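To: members list, MacKinnon Residence Association
Date: Feb 17, 2023
Subject: Re: Laundry room closure and winter clothing drive

On the earlier notice, a member wrote:

> Will the Skostau machines be replaced before the drive, or should
> residents wash donations elsewhere? The notice does not say.

The Association thanks the member for the enquiry. The two Skostau washers will remain in service until April. The replacement units, supplied by Loltel, are to be installed on the ground floor of Kellier House, and the room will be closed for up to 9 days while the plumbing is altered.

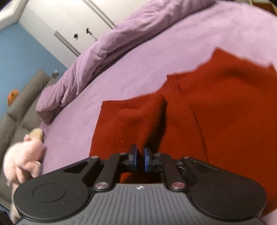 Donations should be laundered at home where possible and delivered to Room 245. Last winter the Association received 358 items, a number of which could not be passed on owing to shrinkage or moth damage. Knitwear should be spread out on a bed, as with the rust-red piece shown, and checked on both sides under good light before it is folded. Items requiring repair may be submitted separately - please attach a note indicating the fault.

A sum of $200 has been set aside for detergent and mending supplies. Residents wishing to claim against it are asked to retain their receipts and to use the form at the front office.

Further questions concerning the closure may be sent to this list.

Office of the Secretary
MacKinnon Residence Association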